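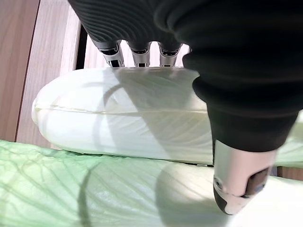 2 min read

Section 4: Setting up the practice rooms

The Sunham practice apartment has a bedroom and a produce corner. Set up the bedroom first, then the corner. Both should be ready before the Friday group arrives.

4.1 Bed

1. Put on the green fitted sheet and pull it smooth at the corners.
2. Shake the pillow and lay it flat, with the long side parallel to the headboard.
3. Press out any dents and straighten the seam.

Note: Spare pillows are in the hall closet. Do not use the ones marked Dangate – they belong to the upstairs room.

4.2 Produce corner

1. Stand the wooden crates on the floor against the wall, open side facing the room.
2. Place the blue basket in front of them, within easy reach.
3. Load the basket with the heavy items first. Pumpkins go at one end, potatoes at the other.
4. Lay napa cabbages on their sides. If the leaves hang over the rim, turn the cabbage until it sits level.

Caution: Do not carry a full basket by one side. 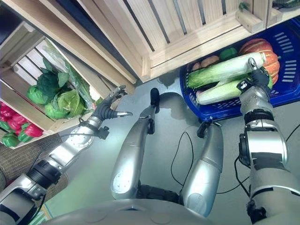
Where do the cabbages go when the basket is emptied?
Put them in a large crate with the stalk ends all facing the same way. Smaller vegetables can share the next crate.

4.3 Sorting and putting away

1. Take out the leafy vegetables before anything else. Hold lettuce by the base.
2. Move peppers and radishes next. Keep radish greens on top so they are not crushed.
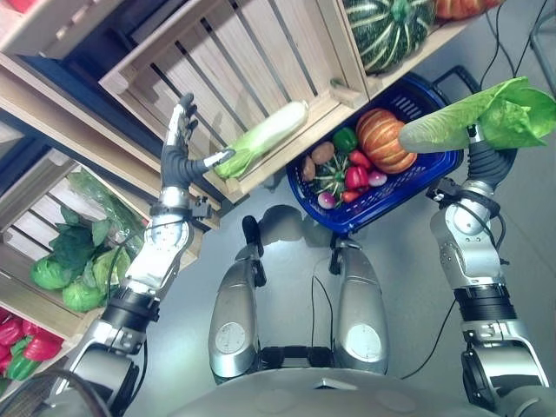

3. Lift the pumpkins last, using both hands under the body. Never lift by the stem.
4. Wipe the basket and return it to its place in front of the crates.

Note: Keep each crate to 50 pounds or less. Report cracked slats to Jintana Ratanaporn at extension 237.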